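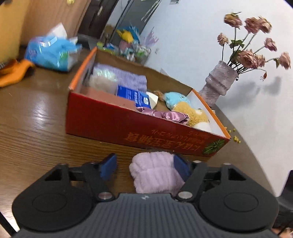 Hilkka Kuusisto told the meeting that she had stopped ordering by mail altogether, after three packages in a row went to a house on the far side of the creek. She now drives to the Altis store for what she needs, a trip that takes up most of a morning.

Her complaint was one of several heard on Tue 16 October, when the Ostton town council took up the question of where parcels should go now that the counter on Mill Street has closed. The counter was run out of the back of Niazi Hardware, which shut in August when the owners retired. Since then, boxes too large for a mailbox have been left on porches, held at the depot in Jorkent, or sent back.

Jorkent is 9 miles away by the county road. The depot there is open to the public on weekdays until four in the afternoon, and several residents said that they could not get there before it closed.

Council member Lyle Montoya proposed putting a set of parcel lockers in the lobby of the old library, which the town still heats and keeps unlocked during the day. Under his plan the town would provide the space and power without charge, and the delivery company would pay for the lockers and look after them. The town would spend $2,722 on wiring, a ramp repair and a new light over the side door.

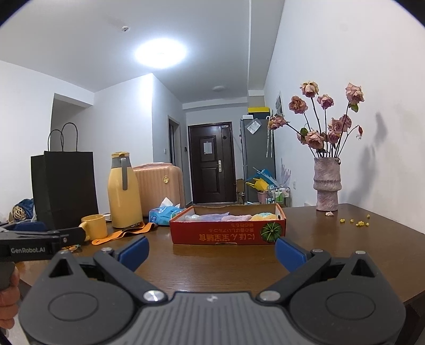
Montoya said the money could come out of the building fund and would not affect the road budget. He said the company had asked for an answer before the end of the year but had not given a firm date for installation.

Brenda Stockdale, who sits on the council for the north ward, said she supported the lockers but wanted evening hours. The library lobby is now locked at six. She asked for a cost on leaving it open until nine and said she would not vote on the plan until she had seen one.

Some in the room asked about damaged goods. Under the old arrangement a customer could open a box at the counter, look it over and hand it straight back. With lockers, a return would have to be taped up again, labeled at home and dropped in a separate bin. Montoya said the company would empty the bin once a day, except on Sundays.

Chantal Poirier, the town clerk, read out part of a letter from the company. It said lockers of the size proposed are meant for towns with at least 500 mailing addresses, a figure Ostton passes. It also said that food, medicine that must be kept cold, and anything longer than a yardstick would still have to be collected in Jorkent.

Vernon MacDonald asked whether the empty Niazi building could be used instead, as it has parking and a loading door. Poirier said the building is listed for sale and the town has no agreement with the owners.

The council voted to have the wiring inspected and to ask for prices on the longer hours. The plan will come back at the next regular meeting. Until then, residents can ask to have large packages held at the depot by filling out a card at the clerk's office, and one card covers everyone at the same address. A photo ID is needed to pick up a package in Jorkent.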